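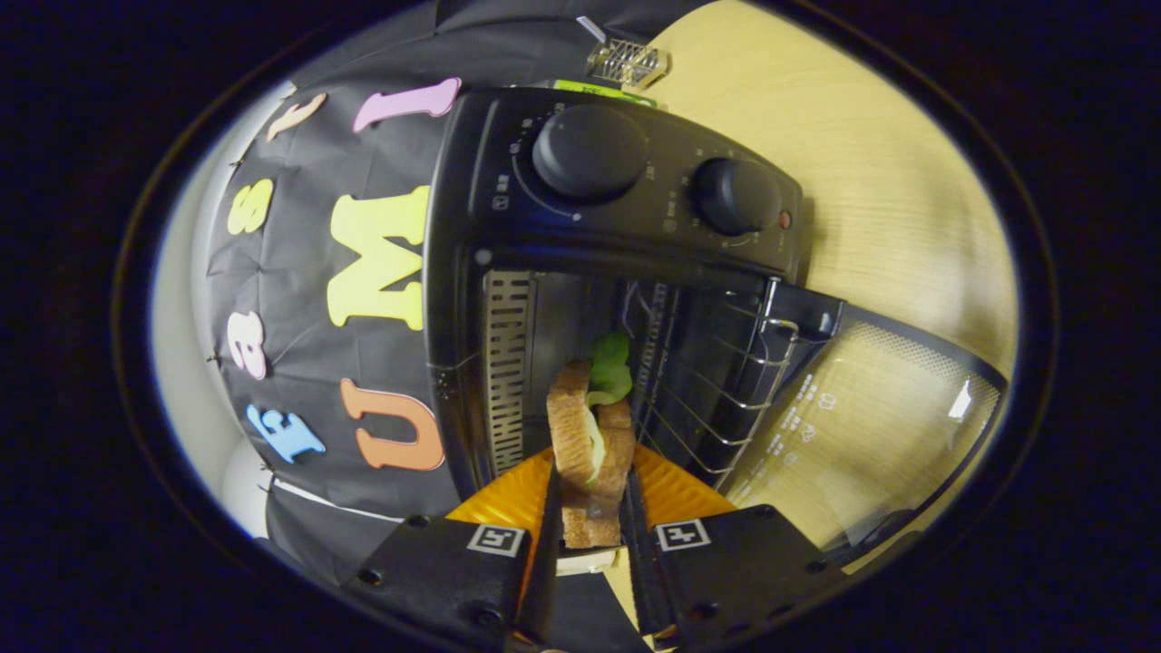
Home News Books Events Contact

Giltitz Press to publish Yip essay collection in October

29/06/2019

Giltitz Press will publish a new collection of essays by Hoi-yan Yip in October, the publisher said. The book, titled Brikance, gathers 4 years of her writing on travel, family and small-town libraries.

Two of the longer pieces appeared first in the quarterly Saithong Review. The rest are new or were read aloud at festivals and never printed.

Yu-ting Mak, who edited the collection, said the two of them cut three essays late in the process and moved the title piece to the end. "It was opening the book and it made everything after it feel slow," Mak said.

Yip's first collection, The Zikow Road, came out in a small hardcover run of 741 copies and sold out. Giltitz will reissue it in paperback on the same day as the new title, with a short foreword by the author.

Yip will read from the new book at the Saithong Review's fall evening. Tickets go on sale in the first week of October. Advance copies for reviewers can be requested from the Giltitz publicity desk by email.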